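**Re: Who's going to the Landelent ward candidates' night?**

**charmaine_m**
Still buzzing from last night! Close to a full hall, and Antigoni Vlachopoulos spoke without notes for most of it. I've been to a lot of these council things and I can't remember the last time people stayed in their seats right through the drainage questions. She wants the late bus back on the Panganiban Road route and she had the costings with her. Loved it.

**kurkunex_jac**
Good speaker, no argument. But she dodged the rates question twice. Jacobus Khumalo asked her straight out whether she'd vote for another rise and she talked about the library.

**charmaine_m**
She said she wouldn't promise before seeing the budget papers in April! I'd rather hear that than a number plucked out of the air. And the library answer was to the person before him, wasn't it?

**kurkunex_jac**
Fair, might have been. The mic was dreadful from where I sat.

**marietjie**
It was to the lady in the green coat, yes. I thought Nélida Orellana was the surprise of the night. First time standing, no party behind her, and she knew the planning rules better than either of the other two. Her bit about the Susance site getting 600 flats with one way in and out got the biggest clap of the evening. I came home and couldn't sit still.

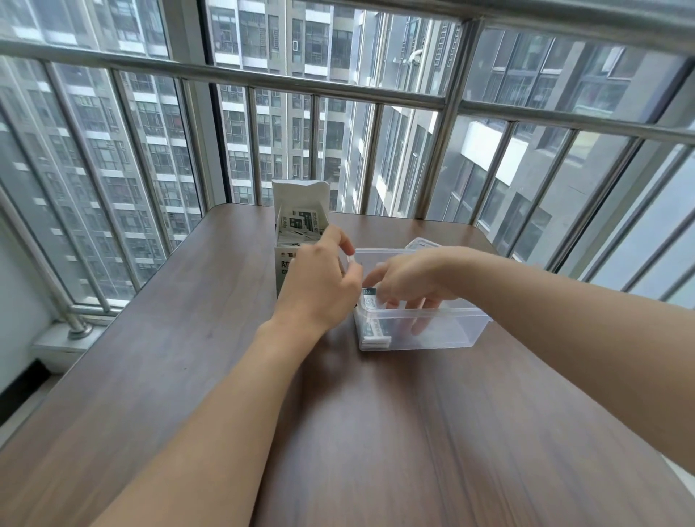 *Packets, box, tub, towers out the back.*

Anyway, I'm torn. Two good women and one seat. Is preferential voting still on for the ward, or did they change it?

**kurkunex_jac**
Still preferential. Number every box or it won't count. I scrutineered last time and we had a pile of ballots with a single tick on them, heartbreaking stuff.

**charmaine_m**
So put Antigoni 1 and Nélida 2, Marietjie, easy!

**marietjie**
Or the other way round, haha. Nélida lost by 200 votes when she ran for the school council and she still turned up to every meeting afterwards. That counts for a lot with me. 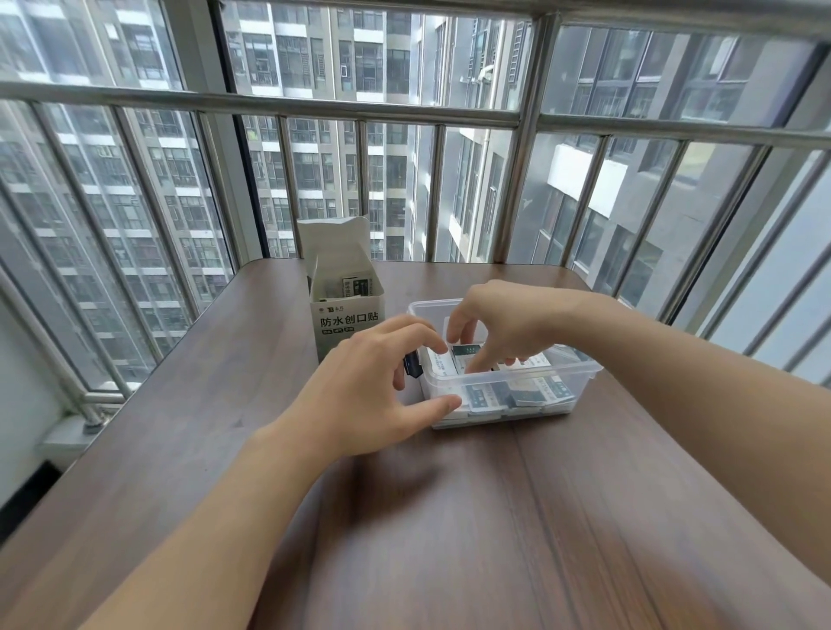 The thing I'd want to ask both of them is what happens to the footpath on the Susance side while they build. You can't get a pram along there now. If one of them gives me a proper answer before voting opens, she gets my first preference, simple as that.

**kurkunex_jac**
Nélida has a street stall outside the chemist from 9 am, so go and ask. I still reckon the sitting member deserves a look. He got the crossing put in, and he at least gave a straight yes on rates, even if I hated it.

**charmaine_m**
He got the crossing after four years of us writing letters, Jac!! But okay, yes, it's a good crossing. Does anyone know if Antigoni is doing a stall too? I can bring my folding table and hand out flyers until lunch.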